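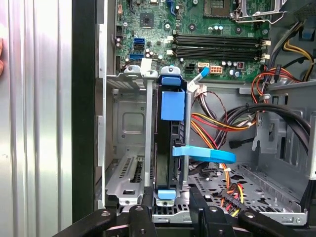 PC Teardown Track - Frequently Asked Questions
Windunen Robotics Club. Last updated January 25, 2026.

What is the teardown track?
A student project in which a robot arm with a two-finger gripper works on the inside of a desktop computer. The tasks are drive handling, cable handling and small bracket work. Teams write the motion programs, run them on the shared bench and submit a log. The track feeds into the Wotberg meet in October.

Do I need robot experience?
No. You need to have passed the bench safety check and be able to read and edit a short script. Members who have never opened a computer should do the hand teardown first.

What computer is used?
A standard desktop tower, laid on its side with the side panel off. The processor socket and the memory slots stay empty. Do not install parts in them, and do not touch the contacts in the socket. 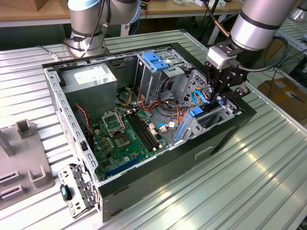

The tower position is part of the task definition. If you move it, put it back against the marks and rerun the zero check before your next attempt. Logs recorded with the tower out of position are not scored.

Which tasks are open right now?
Task A: approach the drive bay and grip the carrier.
Task B: grip a power cable and move it clear of the bay.
Task C: place a loose part in the gray fixture.
Task C is open only to teams with a passing log for A or B.

How long is a bench slot?
40 minutes, including setup and cleanup. A team may hold 2 slots a week. Unused slots go back to the sign-up sheet at noon the day before.

What software do we use?
Skeka, the club's own motion scripting package. It runs on the bench computer and on most laptops in simulation mode. Simulation does not model cables - a script that runs clean there can still snag on the bench, so run Task B at reduced speed first.

Where do removed parts go?
Brackets can stay on the ribbed table next to the case, outside the arm's path. Drives are kept upright and are never stacked. Screws go in the lidded tray.
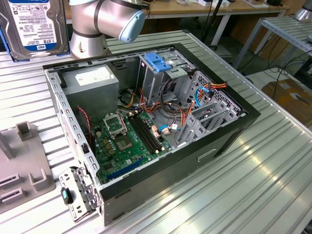
Check the list taped inside the cabinet door before you sign out. A missing part has to be reported in the log for that slot, even if it was missing when you started.

How is an attempt scored?
The Zheng sheet is used for all three tasks. It gives points for reaching the target, holding it and releasing it without contact elsewhere in the case. Any contact with the motherboard ends the attempt. The high score for Task A is 2,812 and the high score for Task B is 2,355.

Why is Task B scored lower than Task A?
Cables bend and do not return to the same place. The sheet allows fewer bonus points for repeat accuracy, so totals run lower.

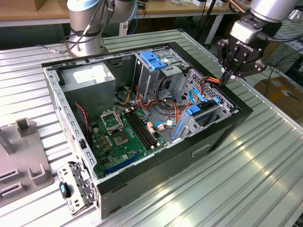 Task B: gripper closed on a power cable near the drive cage.

Can I stop the arm by hand?
No. Use the stop button. Hands stay out of the case whenever a script is running.

Can I use my own computer case?
Not for scored attempts. For practice, yes, if it has no sharp cut edges and the power supply has been unplugged for a full day.

How do I sign up?
Add your team to the sheet outside the lab. New teams are given a slot the following week.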